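Review: Wusix hand-held gripper kit, tried at the Paisan open day

March 2022. Hands-on session, 20 minutes per visitor, two grippers to a pair of hands.

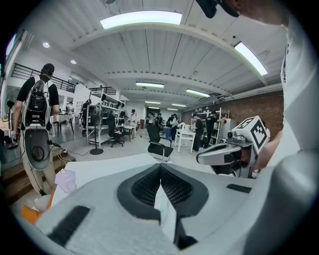

What was on offer

Paisan opened its workshop floor to outside labs for an afternoon. The Wusix is a data collection tool: the operator does the task by hand and the recordings are used later to train an arm. Jintana Yimyam ran the demonstration and took questions between sessions.

Build

The body is white, with a dark gray recessed cup in the middle and a black mesh pad inside it. One unit carries a marker block, printed on the top and the side, with a small lens module directly under it. I like that arrangement. On the older Mosis the marker sat on a side bracket and got knocked out of line by table edges.

In use

Grip effort is low for the first few minutes. By the third task my wrist was tired, mostly from holding the tool tilted upward. Small parts were picked up cleanly, but a thin card took 4 attempts. Tracking dropped out twice when I turned the marker toward my chest. Yimyam said a firmware update from February had reduced this, and the 3 visitors after me had no dropouts that I saw.

Price and support

Paisan quotes 400 dollars per gripper, without the headset. Spare pads are extra. The Dusance software license is billed yearly and I could not get a figure on the day.

Verdict

Good for tabletop work in short sessions. For full shifts I would wait for a lighter body. The manual also needs a proper section on calibration; the present one covers it in a single paragraph.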